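Home | Reviews | Craft Room | Garden | Search

Cuvell Faux Stem Box: worth it for a wedding on a budget?

July 5, 2025

My cousin Vanderleia Arruda is getting married in August in Bravville, which in August is basically an oven, and after watching real hydrangeas droop at her sister's shower I talked her into fakes. I ordered the Cuvell box, hydrangeas and roses together, for 226 dollars with shipping. Gulp! But the florist in Paiva wanted a lot more than that just for the head table.

First impression: they smell. Kind of like a new shower curtain. I left mine on the porch for two nights and that mostly took care of it. The stems also arrive squashed flat, so plan on an evening of fluffing (I used a hair dryer on low and put a movie on).

The blue is softer than I expected, more of a washed-out sky, and I love it next to red. You do have to like a strong contrast, and my mother does not.

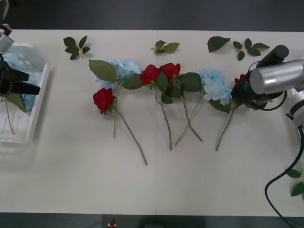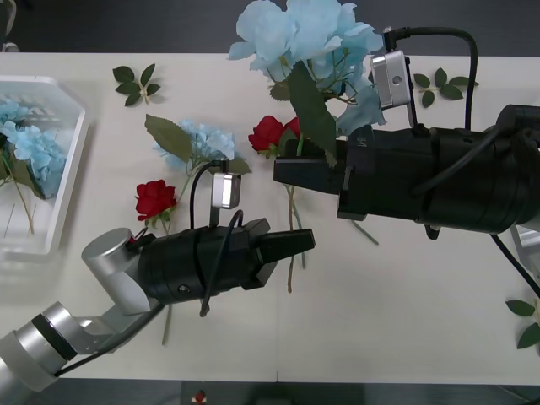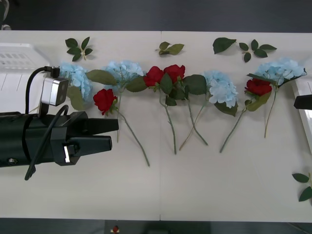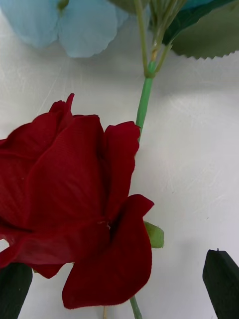 Blue hydrangeas and red roses, with a rose up close in the last photo.

What bugs me is the wire. It bends fine once, maybe twice, and then it gets a soft spot and the head flops over. I lost a couple of roses that way before I learned to bend low on the stem. My old Fostitz ones were stiffer but the petals looked like napkins, so pick your poison.

Ekow Osei, who's doing the arch, says to skip floral foam and just zip-tie everything to chicken wire. We tried a test piece in my garage and it took about 8 minutes, and it held when I shook it pretty hard!

I'm giving these 4 stars out of five. I'd buy the hydrangeas again tomorrow, the roses only on sale.

Related reviews
Glue guns that don't drip (much)
Fostitz ribbon cutter, one year later
Folding arches for small yards
Best bins for storing wreaths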